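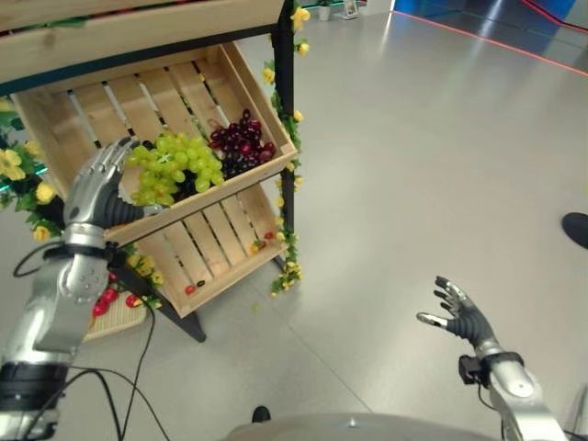

Green and red grapes in the top crate of the display stand.

Adesuwa Ogundipe has been fitting out greengrocers and farm shops for long enough to have firm opinions about crates. She thinks most shops put them too flat.

"If the crate lies flat, a customer standing a yard back sees the front board and very little else," she says. "Tip it forward and they see the fruit. It costs nothing to do, but you need a lip at the front or it all ends up on the floor."

The stand she uses most has tilted wooden crates, one under the other, with a plank across the top and black metal posts. She calls it the Trolis, after the first shop that ordered one. The crates have slatted bottoms, and she asks for the wood to be left light.

"Dark wood looks smart in a catalogue. Put black grapes in it and they disappear."

Grapes are what she reaches for first when she is setting up a new stand. She likes green and dark red next to each other, with the green bunch towards the front edge.

"You want one rounded heap of each. People spread them out to fill the crate and it looks thin. I would sooner leave some slats showing."

For window displays and trade days she is quite happy to use artificial fruit. Real grapes drop and go soft under lights, she says, and somebody has to pick through them every morning. Her complaint about the imitation sort is the shine.

"You can dust them with a bit of talc and wipe most of it off. It helps a little."

She is less sure about trimmings. The vine of small yellow flowers wound round the right-hand post was a late addition, and she went back and forth over it. In the end she kept it to the one post, starting near the floor.

"On every post it would look like a wedding. One is enough."

A stand like this costs a shop £555 with the crates, and spare crates are extra. Her last large order, for Clarkeo, came to £3,468. She asks owners to live with the layout for a fortnight before changing anything.

"They always want to move it on the first day. I tell them to wait and see which crate they keep having to fill."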